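How to Get Your Whites and Colours Through the Wash Without Starting a Pink Collection

Home > Laundry > Washing basics

I have owned one pink bath towel on purpose. The other four were white when they went in. If you have a similar set, this page is for you, and so is the bit further down on what to do in the ten minutes after you open the door and swear.

Why colours run

Cloth is dyed with more dye than it can hold on to. A decent factory rinses off the extra. A cheap one lets you do it, at home, over a number of months. Reds, dark blues and black are the worst, and anything sold as "raw" or "hand dyed" should be treated as a leaking pen.

Heat makes it worse. So does leaving a wet load sitting in the drum while you go out, which I do constantly and then write advice about.

Test first

You need a white cloth, warm water and a hidden seam.

Wet the cloth, wring it out and press it hard on the inside of the seam for 2 minutes. Lift it and look. No mark, and the thing can go in with other colours. A faint tinge means dark wash only. If the cloth looks as though it has been in a fight, wash the garment alone and test again next time.

Do this on cuffs and trims too. A striped top can be perfectly well behaved in the navy and a disgrace in the red.

Sorting

The packet will tell you to make seven piles. I make these:

Whites, and I mean white. Cream is a colour with good manners.
Pale things that have been washed before.
Darks and brights that passed the test.
Whatever failed, in the bucket, thinking about what it has done.

Turn things inside out, do up the zips, and check pockets for tissues. A tissue won't dye anything but you will be picking it off your socks until spring.

The wash itself

Cool is fine for nearly everything that isn't bedding or a tea towel. My machine is an elderly Wenix with a dial that has lost its numbers, so I go by the click. Yours probably has a 30 setting. Use that, a short cycle, and a liquid made for colours. I buy Plukine because the shop at the end of the road stocks it and I am not a complicated person.

Don't cram the drum. You should be able to get your hand in flat on top of the load. Clothes packed tight rub against each other, and rubbing moves dye about.

Colour-catching sheets do work, up to a point. The Putier ones come 33 to a box and mop up a bit of stray dye. They will not save a white shirt from new jeans, whatever the lady on the box is smiling about.

Drying

Take everything out as soon as the cycle stops. Shake each piece, pull the seams straight and dry it in the shade, well away from its paler relatives. A damp red sleeve lying on a white pillowcase will do just as much harm as the wash would have.

T-shirts are best dried flat if you have the room, smoothed out from the middle so the hem doesn't curl.

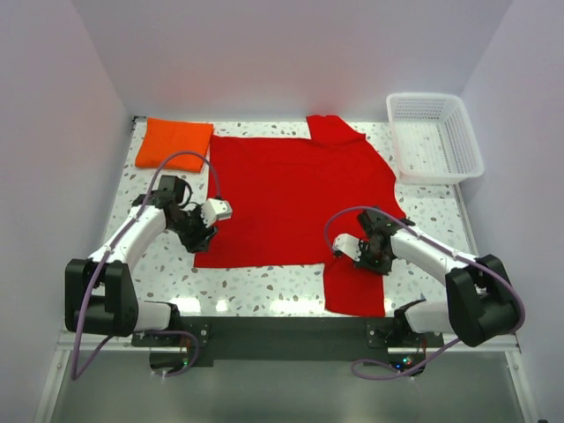
Marit: I'd add vinegar to the first rinse for reds. My mother swore by it and I have kept it up.

Plenty of people do, and it keeps the drum sweet if nothing else. It won't fix modern dye into cotton, I'm afraid. I tried it on a Postma sweatshirt in January and got a pink bucket that smelt of chips.

If it has already happened

Keep it wet. Dye that dries in is far harder to shift, and the tumble dryer more or less signs the paperwork.

Take out the culprit. Wash the victims again straight away, on their own, as warm as the label allows. Still pink? Soak them overnight in oxygen bleach and cool water, then wash again. Two goes usually does it. Never use it on wool or silk, and keep chlorine bleach away from anything stretchy unless you like yellow.

After that, buy a packet of dark dye and call it a navy towel.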